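News from the software side: Pace gets a new replay tool

October was a good month for the software group, and since the hardware people had the whole of the last issue to themselves, we're claiming this space to talk about timestamps. Please don't turn the page! There is a happy ending, and it involves a bug that has been annoying all of us since the spring.

For anyone who joined recently: Pace is the part of our stack that sits between the recordings we make with the hand-held grippers and everything that learns from them. It takes in the video, the motion readings and the finger opening, lines them all up in time, works out where each gripper was in the room, throws out what it can't trust and hands the rest on to training. It started life as one long script at Rarstead and has grown into something with tests and its own channel full of complaints.

The trouble has always been looking inside it. When a policy did something odd on the arm (reaching a finger's width to the left of a block, say, or closing on air and then moving off quite confidently with nothing in its grip) we'd go back to the recordings, and the recordings would look fine. The video was smooth, the path was smooth, the finger opening went down and up where you'd expect. You had to put all three side by side, at the same instant, to see that they weren't quite telling the same story. Doing that meant exporting to three different formats, opening three windows and dragging sliders until your eyes hurt.

So we built a viewer. It's called Flutmont, it went into the main branch this month, and it does one thing: you give it a recording and it plays everything on one clock. Video from each gripper on the left, the estimated path in 3D on the right, finger opening along the bottom, and a coloured strip underneath showing how sure the tracker was at each moment. Drag anywhere and the whole lot moves together. If there are two grippers in the session, both paths are drawn in the same space, so you can see whether the hands are where they ought to be relative to one another.

That last feature paid for itself on the first afternoon. We loaded a batch of two-handed tidying recordings and in almost every one the two paths drifted together nicely, met for a handover, and then missed each other. The hands in the video plainly met. The paths said they passed by with a gap between them. And the gap got bigger when people moved faster, which is the sort of clue that makes a roomful of programmers sit up straight.

It was the clocks, of course. Each gripper stamps its own frames, and we corrected for the offset between the two devices once, at the start of the session. We'd assumed that was enough for a short recording. What Flutmont showed us is that one of the two streams was being stamped when the frame was written out and the other when it was captured, and the difference was 15 milliseconds on a quiet machine and a good deal more on a busy one. Fifteen doesn't sound like much until you remember how quickly a person's hand moves when they're reaching for something they've picked up a hundred times.

The fix has two parts. Both streams are now stamped at capture, and Pace estimates the offset again all the way through the session by matching the turning motion seen in the video against the turning motion from the sensor. It's an old trick and there's nothing clever about our version of it, but it's robust, and it works on old recordings too. We have now gone back and run it over 580 sessions from the archive. Of those, 266 had an offset large enough to matter, and every one of them has been corrected and put back into the training set under a new version number. If you've got a job pointing at the old version, it'll carry on working, but you'll see a warning in the log. Please read the warning.

We were braced for the retrained policy to come out exactly the same, as sometimes happens when you fix something you've been proud of finding. It didn't. Handovers on the bench are visibly calmer, and the little double-tap before a grasp, the one we'd all started calling a personality trait, has more or less gone. We haven't done a proper evaluation yet, so there are no success rates in this newsletter, and please don't quote us any! But the people who've stood next to it and watched are smiling.

While we were in there we also changed how the tracker decides when to distrust itself. It used to look only at how many points it was following. That's fine in a workshop full of edges and corners and posters. Homes are different. You get blown-out windows, plain walls, soft things that move when you lean on them, and patterns that repeat. A repeating pattern is the nastiest of the lot, as the tracker will happily find plenty of points and match each one to its neighbour. The count stays high, the confidence strip stays green, and the path takes a neat sideways hop of exactly one repeat. 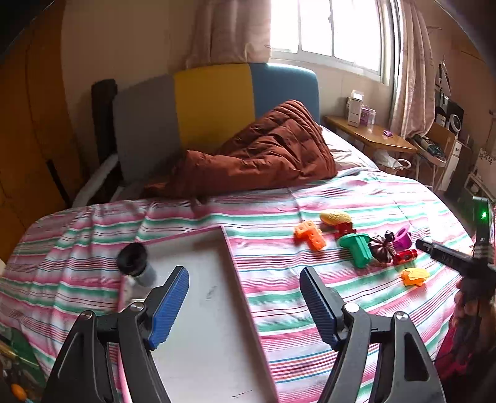
The new check looks at whether the points agree with each other about how the gripper has moved, and whether that agrees with the motion sensor. When it doesn't, the strip goes amber and Pace looks further out, giving more weight to big fixed things such as furniture and window frames and less to whatever is right under the fingers. We've also added a mask for the gripper's own fingers and linkages, which take up a fair bit of the lower part of every picture and, from the tracker's point of view, never move at all. The old mask was drawn by hand for a closed gripper. The new one is worked out from the finger opening, so it spreads as the fingers spread. A second gripper coming into view is handled separately, as something that moves by its own rules, and it gets left out of the map as well.

Small changes that also went in:

Flutmont remembers where you were. Close it halfway through a recording and it'll open at the same spot.

You can leave a note at any moment in a recording, and the note travels with the data. There are already a lot of notes saying "here??" and we'd gently ask for one more word than that.

The importer no longer falls over when a session has audio in it. Sorry about that one.

Loading is over 2 times faster for long sessions, thanks to reading the video index first and leaving the frames until they're asked for.

Left and right grippers can be swapped after the fact with one command. This used to mean editing a file by hand, and we all knew which file, and we all dreaded it.

Next up is the planner. The team at Lurkutport has been testing a version that takes the tracker's confidence into account and slows the arm down when it's working from shaky ground. Early runs are promising and also very slow, as it's currently worried about nearly everything. We think the thresholds need loosening, and now that we can see the confidence on the same clock as the motion, tuning it should be a pleasant couple of weeks where it would once have been a grim couple of months.

We'd love more people to try Flutmont, especially if you don't usually touch this end of things. It runs on an ordinary laptop, it doesn't need the full Pace install, and there's a short set of recordings in the shared folder to play with. If you find one where the two paths still don't meet, leave a note on it and tell us in the channel. We really do want those.

Thanks to everyone who re-ran jobs, dug out old sessions and put up with the archive being read-only while the correction went through.

The software group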